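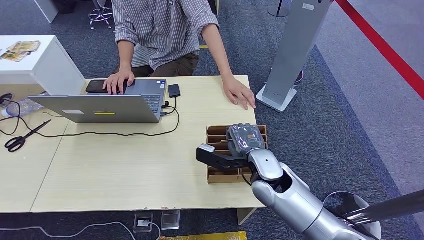
Which gripper should I start with, the two-finger or the suction cup? I get this one more than any other, and my answer is always the two-finger! I ran both on the same arm for most of May, the Wamis two-finger and the Bukora cup, and the cup is lovely on flat boxes but it gets fussy fast with anything that crinkles. Plastic-wrapped packages like the gray one in the cardboard organizer are my standard test now, partly down in the slots, and two fingers can get at them from above where a cup wants a nice smooth face.

How many tries do you give each gripper?
46 per item. I started with fewer and kept changing my mind about the winner, so I bumped it up and stopped fiddling.

Do I need a fancy organizer for this?
Nope! Corrugated cardboard with upright slots. It does flex a bit when a finger bumps it, and I like that - a stiff one would be harder on your fingertips.

Which controller are you running?
The Ulloa. I tried the Poltside for six weeks and liked the menus a lot better, but it dropped the gripper signal four times and I lost patience. If they fix that in an update I'd happily go back.

Head camera or wrist camera?
Head camera for finding the slot, wrist camera for the last little bit. If you can only afford one, get the head camera and slow the arm down.

My fingers keep slipping on plastic wrap. Help?
Wipe the pads first (really, try it). Then drop the closing speed before you touch the force. Too much force just bunches up the wrap and the package squirts out sideways.

Can I get your settings file?
Sure, write to me through the contact page and tell me which arm you have. Last updated 16th November.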